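**Ticket 2673 — rule 10 ("clear surface before start") flags sessions that look fine**
Status: open, waiting on rule owner
Opened: August 3, 2021
Project: Favley tabletop handling

The checker rejected 371 recordings from the Griltonley bench overnight. Same message on every one: `R10: foreign item in work area at start`. The operators say they followed the start sheet. I've gone through 80 of the rejects by hand and I believe them, mostly.

My problem is with the rule. It says the surface must be clear "apart from the task item." It doesn't say how far the work area goes, and it doesn't say what to do when the task item is flat, pale and easy to take for something left behind. Whoever wrote it was thinking of cups and tape rolls. 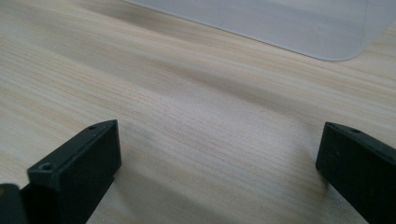

*Clenano Automation — Handling Standards Desk*

Fingers open, nothing between them, bare wood in front, and a frosted plastic sheet lying flat further up the table. By my reading of R10 that's a pass if the sheet is the task item and a fail if it isn't. The rule gives me no way to tell which from the recording, and it gives the checker even less.

**Tried so far**

- Re-ran the rejects with the old rule set. Almost 80 percent pass. This proves only that the old rule set was looser.
- Lowered the checker's sensitivity to low-contrast items. Fewer rejects, but it then missed a clear film I had put on the bench on purpose. Put it back.
- Compared task labels. Half the sessions say "sheet," the rest say "misc flat." R10 doesn't read labels at all.
- Asked the Boonyarit site for their start sheet. They have a line for "item present, not yet in reach." We don't. No idea if anyone there uses it.

**Reply from rule owner (pasted from the other queue)**

> Suggest operators remove all flat items and introduce them after the start signal. This keeps R10 as written.

I don't like this. It puts a hand in the work area after the start signal, and R4 says no hands after the start signal. We'd be fixing a wording problem by breaking a safety rule — and then somebody would open a ticket about R4.

**What I want changed**

1. R10 names the task item by its label, and "misc flat" is no longer accepted.
2. The work area gets a stated limit, measured from the open fingertips.
3. Rejects under R10 go to manual review until 1 and 2 are in.

Not deleting any of the 371 in the meantime. Please stop closing this as "operator error."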